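Workshop Tips › Collections Care › Medals and Cloth Insignia

Looking after old uniform cloth, buttons and cap badges at home

Most of the uniform items that turn up in family drawers need very little doing to them. More are spoiled by cleaning than by neglect, and a badge that has been rubbed smooth can't be put back. The notes here cover the ordinary jobs: brass buttons, cap badges, wool tunics, webbing and ribbon.

Before you start

Put down an old towel folded double. Small parts bounce, and the split pins behind uniform buttons are the worst for it. Wash and dry your hands. Cotton gloves are fine for metal but catch on embroidered badges, so use bare clean hands or thin nitrile gloves for cloth.

Write down where each badge sat on the garment before you take anything off. Left and right collar badges are often a facing pair, and it is easy to swap them.

Brass buttons

Take them off the tunic if the pins allow it. If the pins are rusted in, leave them and use a button stick – a slotted strip of brass or card that slides behind the button and keeps polish off the wool. You can cut one from a cereal box in a minute. The slot wants to be just wider than the shank.

For light dirt, use warm water with a drop of washing-up liquid, a soft toothbrush, then a rinse and a pat dry. Leave the buttons on a towel overnight, face down, so that water trapped in the shell can drain out of the back.

Metal polish is for solid brass only. Gilt buttons have a very thin layer of gold and you will go through it. If you are not sure which you have, try a cotton bud on the rim at the back and stop if the colour changes. Go easy with wadding polishes as well. The white residue they leave in lettering comes out with a cocktail stick and a little white spirit.

Cap badges

Check the back first. A slider or a pair of loops will usually be soft-soldered on, and bending it to fit a modern beret is how they come off. If one has come off, keep both parts together in a small bag and don't use superglue.

Anodised badges, the light bright ones, should never be polished at all. Wipe them with a damp cloth. White metal badges take a silver cloth quite well. Blackened or bronzed badges are meant to be dark, and the finish should be left alone even where it is patchy.

Green, waxy spots near leather are verdigris. Pick them off with a wooden skewer, wipe with white spirit, and store the badge away from the leather afterwards.

Small parts

Sort pins, split rings and backing plates into separate pots as you go. The lidded pots from Fukis are a good size, and yoghurt pots do just as well if you label them.

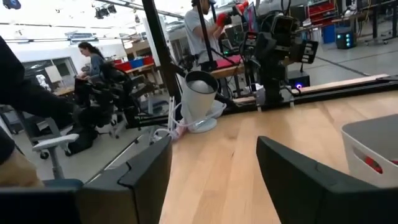
Keep any broken pieces too, including bits of old wire and backing cloth. A restorer can match thread from a scrap a few millimetres long.

Wool tunics and greatcoats

Brush with the nap, using a natural bristle clothes brush, and do it outdoors. Turn out the pockets and run the brush along the seams, under the collar and inside the cuffs, where moth gets in first. If you find grubs or casings, bag the tunic, squeeze the air out and freeze it for two weeks at the coldest setting. Let it come back to room temperature in the bag before opening.

Don't wash a tunic. The lining and the wool shrink by different amounts and the chest will pucker.

Hang it on a wide padded hanger, or lay it in a box with acid-free tissue in the sleeves and folds. Ackroyd sell tissue in packs of 300 sheets, which will do a whole wardrobe and a good few boxes besides.

Cloth badges and ribbon

Embroidered badges can be vacuumed through a piece of net, on low suction, with the net held taut in an embroidery hoop. Bullion wire goes dull with age and nothing sold in a bottle will safely brighten it.

Ribbon fades quickly in daylight. Old red dye runs at the slightest damp, so no steaming and no stain remover. If a ribbon has to be replaced, keep the old one with the medal.

Webbing

Brush off loose dust only. Old blanco is part of the item and scrubbing takes it out for good. Brass ends can be polished with a strip of card slipped underneath.

Storage

A bedroom cupboard on an inside wall is better than a loft or garage. Avoid PVC wallets, which go sticky, and rubber bands, which tarnish silver. Check everything twice a year – October is a good month for one of them, before the heating goes on.

Filed under: Brass & Buttons, Wool, Storage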